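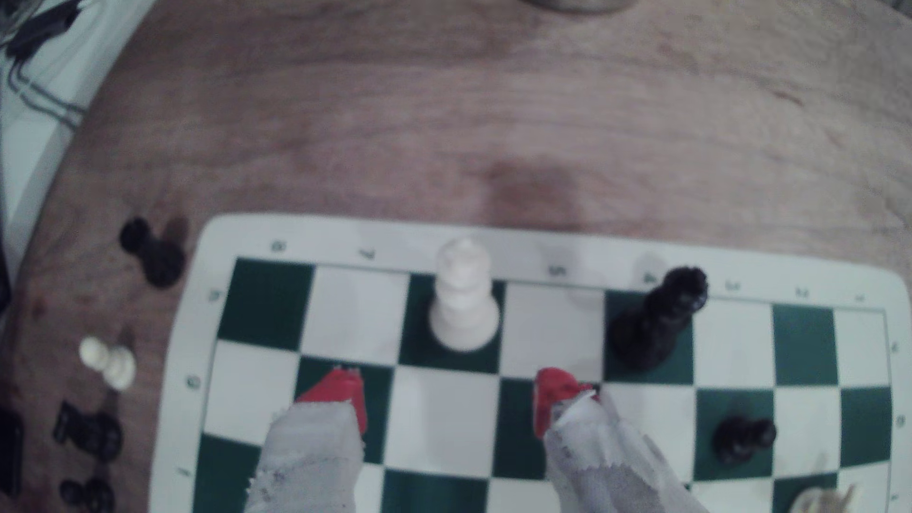 *Roll-up board with a white king near the far edge, upstairs at the club.*

The Flundton Chess Club held its open day in May, and I took the 98 bus out from Wogan to see it. The club has two floors above a shoe repair shop on Urnard Street. The door opened at 10:30 and there was already a line on the stairs.

Burgi Imhof showed us the library first. It holds 1,262 books and bound magazines, mostly in English and German, shelved by opening and then by year. Members can borrow two at a time. The older tournament bulletins stay in the room — the paper tears easily.

Upstairs, Gordon Penner gave a talk on king and pawn endings. It ran long, and he skipped the last part to leave time for the simul. Lise Cormier played 12 visitors at once and lost to one, a girl from the middle school. I lasted until my rook got trapped.

Membership costs $130 a year, half that for students. Casual games are in the evening, and the rated section plays in the back room from seven. Coffee is a dollar. Parking behind the building is for the shop's customers until six, so use the lot by the post office.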